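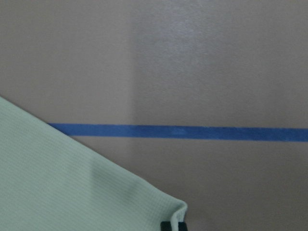 Re: [automation-list] Second arm or spare grippers?

Hi all,

Thanks Rizwan, that helped. I went back through our sums last night and I'm now leaning towards the second arm - but I'd like someone to talk me out of it first!

On 4th December Rizwan Khattak wrote:
> Before you ask Durken for a quote, work out how often
> the arm you have sits idle. We bought our second one in
> August and it was in its box for 5 weeks while we
> waited for a bench.

The bench is sorted (blue masking tape and all), so that part doesn't scare me. What does is the fingertips. Cloth work needs a decent pinch on a folded edge, and I've put 14 spare pairs in the plan, which made our finance person go very quiet. Skornstead do a cheaper tip but want 7 weeks to deliver. Has anyone used theirs on thin knits?

The other thing is support. Durken's price covers 2 years, the Mughal one covers nothing (lovely people, though), and I never know whether to put that under equipment or running costs. Where do you all put it?

Cheers,
Lauri Ikonen
Vuruvora

Shares: 2
3 comments

knitbench: Running costs, every time. Ours got refused under equipment.

R. Khattak: Order the tips before the arm, Lauri.

pell_m: We use the Skornstead ones on tea towels and they're fine. Haven't tried anything thinner.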